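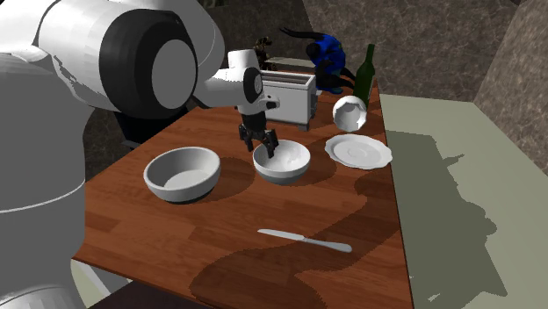

Before you let a kitchen arm near the good dishes, write the house rules down and tape them inside a cabinet door. Ours fit on one sheet, and most of the lines are there thanks to something that used to be in one piece. We rehearse every new chore in the simulator first, where a bowl costs nothing, and the rules apply there too. A knife lying by itself at the front of the table while the gripper is down in a bowl would get the run stopped in my house, rendered or otherwise. So would a cup on its side against the foot of a bottle. The arm may be perfectly happy to carry on. The arm doesn't have to sweep.

Knives

Sharp things go away before the arm wakes up. Table knives count, butter spreaders count, and so does that cheese thing with the two prongs. If the chore is handling cutlery, then cutlery is the only thing on the table, with the handles all facing the same way and the blades turned from wherever you plan to stand. I used to make an exception for dull knives. A dull knife flung off a table still arrives.

Bowls, and reaching into them

Two fingers going over a rim is where most of our chips have come from. The arm should come straight down, stop, close, and go straight back up before it thinks about going sideways. Teach it that as four separate moves and don't let it blend them to save time. The Grultel software has a setting called "smooth path," switched on when you get it, and smooth path will cheerfully take the rim along for the ride.

Set the grip force with your cheapest bowl. Start at the lowest number and go up one notch at a time until the bowl stays put in the fingers, then leave it alone. Adding a notch for luck is how I lost the blue one.

Spacing

Leave 12 inches between anything tall and anything the arm has to pick up. Bottles, pepper mills, the vase somebody gave you. The fingers may fit fine, but the elbow is coming along too, and the elbow is the part you forget to watch. If your table is too small for that, take things off it. (A bigger table was suggested in this house. It was not adopted.)

Plates go flat and well in from the edge. Wavy-edged plates are trickier than plain ones, as the fingers may land on a high spot one time and a dip the next. Practice them on their own.

Anything that has tipped over gets stood up by a person with the arm stopped. Don't let it finish what it's doing first. "It was nearly done" is the opening line of every story we have about glassware.

Toasters and other things with cords

Unplug them. A toaster in the work area is a heavy box with slots that are just about finger sized. If you want it used as an obstacle for practice, fine, but unplugged, cold and with the cord wound up and tucked behind. No kettles with water in them, ever.

Where the people go

Mark the reach on the floor. Run the arm out as far as it will go in every direction, powered low, and put down painter's tape 18 inches beyond that. Everybody stays behind the tape while it's moving, including whoever is just getting a spoon. The stop button lives on your side of the tape. Ours was mounted on the far side of the table for a whole winter, very neat, beautifully labeled, and you had to lean across the arm to press it.

One person runs it. If two people are giving it instructions, stop and decide which of you is cooking.

Toys, figures, pets and anything else with arms and legs come off the table and away from the back of it. The camera is good at bowls. It has opinions about everything else.

What counts as a pass

The chore has to run 12 times in a row in the simulator without touching anything it wasn't asked to touch. One brush against a bottle and you go back to zero. Then do it again on the real table with plastic dishes, and after that with the ones you'd be sorry about. Move things around between runs. An arm that can find a bowl in one spot has learned a spot.

Keep a notebook next to the machine. Our log was up to run 1049 in June, and the most useful column is the one headed "what it hit." Write down the dull ones as well.

Mind the shadows, by the way. A low lamp throws the arm's own shadow right across the tabletop, and our old Zamani camera treated a dark patch beside a bowl as more bowl. Light from two sides helped. So did putting away the shiny placemats.

Wiping down

Power off, then wipe the fingers with a damp cloth and a drop of dish soap. Get into the joints with an old toothbrush. Nothing goes in the dishwasher, whatever the Solthorpe leaflet seems to imply on page two. Dry finger pads before the next run or the first glass will go through them like a bar of soap.

Check the wrist bolts once a month. If one is loose, find out why before you tighten it.

Home | Kitchen | Workshop | Laundry | Garage | Send a Tip

Contact us | © Bultunham Household Notes | Back to top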